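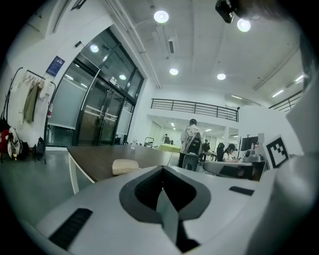 The entrance end, with the coat rack and the long table.

The lease at Praltby includes one shared room, and the entrance end of it has been my problem since September. Coats, bags and whatever people put down on the way in all end up within a few steps of the glass doors. These are my notes on the storage.

The rack is black metal and stands against the wall on the same side as the doors. I priced a wall-mounted rail from Brurkix and decided against it. A rail needs fixings every 22 inches, and the wall already carries a blue sign and the fire extinguisher. A freestanding rack can be moved when the floor is cleaned. The hangers stay on it permanently. An olive green jacket and a few light garments are a normal load, and the rack takes that without leaning.

Bags are less settled. They go on the floor under and beside the rack, which keeps them off the table but uses up floor close to the doors. Two options:

A low shelf under the rack, Stindadura model 1532. It lifts the bags clear of the floor but reduces the hanging height, so long coats would fold at the hem.

Moving the bags to the lockers. No purchase required. It does mean a longer walk on the way out, and I expect people to skip it. 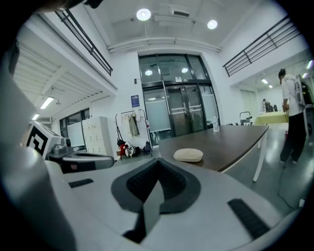
Table, coat rack and lockers, looking toward the doors.

The white locker cabinet is further along the wall, next to a white panel by the windows. The doors are small. A folded jacket fits in mine, a full backpack does not – I tried with two different packs.

The table has a dark brown wooden top and white legs. I would like the top kept clear, apart from a water bottle or the beige padded thing while somebody is working there. Wiping it down is quicker that way.

I am leaning toward the shelf. Murthy lists it with a load rating of 100 pounds, well above what a row of bags weighs. Before ordering I still have to measure the clearance between the longest coat and the floor.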